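Saturday, January 31, 2026

# What changed at the panel bench

I've been promising the rest of the company this page since August, so pour yourself a coffee and settle in. I run the second shift in the panel test room at Godelo, up on the top floor of the Prikurholm building, and for most of my working life here the job was pressing buttons. Real buttons, little dark ones, row after row on every control panel that came through. You pressed each one, you watched the readout, you ticked the sheet, and then you slid the next panel over and did it again.

We have arms for that now. They came in with the Ullari project (that's our name for the whole thing, arms and software and the new work orders), and everybody keeps stopping me in the cafeteria to ask if they've taken our jobs. Short answer: no, but the jobs aren't the ones we had! The long answer is the rest of this page.

First, the pressing itself. I used to get through 30 panels on a good shift and go home with a thumb that wouldn't close around a steering wheel. Bontu Asfaw, who trained me, wore a brace on her right hand for years and just thought of it as part of the uniform. She took it off in the fall and keeps it in her locker, and I'm not going to ask why she hasn't thrown it out.

What we do instead is plan. Before a new panel goes anywhere near the real bench we run it in the simulator, which sounded very fancy to me until I'd sat through a whole afternoon of it. You lay out the table, you put the panel where you want it, you send the gripper in and you watch for trouble. Then you move something and go again. Ívar Dalsgaard set most of it up and he's patient about it, even with me, and I once turned a panel upside down and spent the morning wondering where the knob had gone.
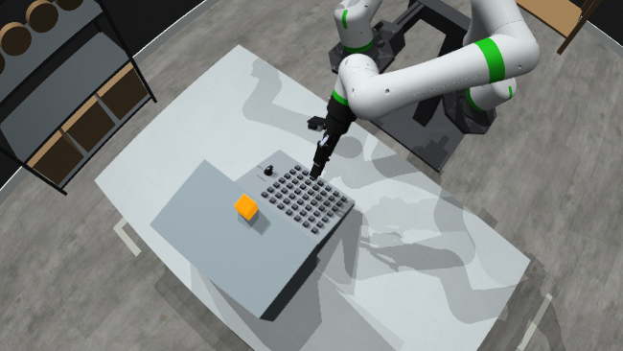
Button spacing is the thing we argue over most. On the old panels you could be sloppy, because a person feels the edge of a button and corrects without thinking. The arm needs to be told. So Bontu and I sit with Ívar and tell him what our hands know - which rows stick, how far a knob leans before it's really a fault, what a tired spring is like compared to a broken one. A lot of that had never been written down. There are 547 entries in the Sibiya file now (Sibiya is our fault list, long story, it's the street the old workshop was on) and more than half of them came straight out of Bontu's head.

I like this part a lot more than I expected to. I'd never been asked in a meeting what I thought about anything, and now they hold the meeting until I get up there!

It hasn't all been lovely, and I said I'd be fair. The room is lonelier. We used to be six on a shift, elbow to elbow, and you could hear the whole town's news before the first break. Two of us are on nights now, and the rest moved over to assembly or repairs. They kept their pay, which we fought for and got in writing, but the moves weren't everyone's choice. Some people miss the bench. I miss the radio arguments.

The checking is also harder on the head. When I pressed buttons I could think about dinner. When I'm reading through what the arms flagged, I can't, and by the last hour I'm more tired than I ever was the old way, only in a different place. We asked for a 10 minute break every hour on the review desk and got it after a trial. If your department is about to go through this, ask for that at the start.

And please get your people into the simulator early. We were let in late, after the first layouts were done, and the first layouts had the panels sitting where no one in the room would ever have put them. A week of us poking at it sorted out more than the month before.

Next up is the bigger Ullari panel, with more rows and a stiffer knob that I already have opinions on. If you want to come and see how we work, I'm on from 2 in the afternoon, top floor, second door past the stairs. Bring something for the cookie tin, it's been empty since Thursday.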